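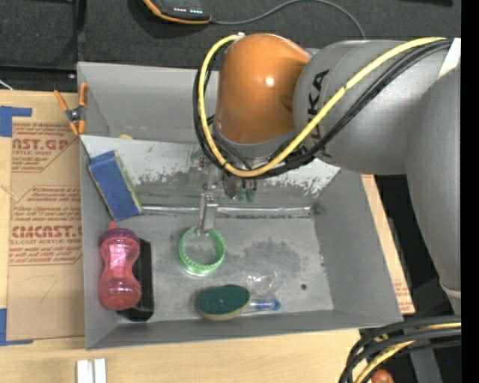 The saffron lady of Javero

9/10/01

7 comments

She has the kettle on before I have shut the gate, and she would like it understood that I am late for saffron. "You want to be here at six in the morning, with a cardigan," she says, and pours me something hot with a stick of cinnamon in it, and pushes the almond biscuits across the table so firmly that I take two.

She runs the guided walks at Javero, up through the terraces to the old drying house, and she asked me to leave her name out of this, as the whole village would tease her. So she is simply the saffron lady, which is what the children call her anyway.

The walks began with a wet spring. Two couples staying down in Pinside had been promised a boat trip, the boat wasn't going anywhere, and the woman at the guest house rang up to ask if they might come and look at the fields. "In March! There is nothing to look at in March, it's just green hair coming out of the ground," she says. "But I gave them lunch and told them about my grandmother, and they stayed till it was dark. One of them still writes to me."

These days the walk takes 3 hours, or longer if the group is a chatty one, and she has no intention of hurrying anybody. You climb 288 steps from the chapel (there is a bench at the halfway bend, and she is very fond of it), and then it is level going all the way to Basero, where you can see across the valley on a clear day. In the picking season, which starts next month if the nights turn cool, visitors are given a basket and shown how to nip the flower off low down with a thumbnail.

"People are frightened of hurting it," she tells me. "They pick one flower and look at me like they have broken a cup. By the end of the row they're racing each other."

Afterwards everyone sits at the long table and pulls out the red threads, and this, she says, is when the talking really gets going. She has heard about divorces at that table, and a lottery win, and a very long story about a parrot. Lunch follows, rice with saffron and whatever the garden has left, and a glass of the white from Chávez, the little cellar on the Pinside road, which you can visit on your way home if somebody else is driving.

I ask if she ever gets tired of it. She thinks about this for quite some time, turning her cup round. "My feet do," she says. "I did 269 walks up to the end of last year, it's all in my book, and my feet could tell you about every one. But then the flowers come up overnight, the whole terrace purple, and I'm out there in my slippers like a girl."

Stout shoes are best, and bring a hat. Dogs are welcome as far as the chapel. Book through the guest house in Pinside and do mention if you can't eat nuts, as the biscuits will find you otherwise.

Shared 758 times

More from the valley
Chávez cellar: tasting the new white
A rainy day in Pinside
Basero on foot, the gentle way
Where to eat after the Sunday market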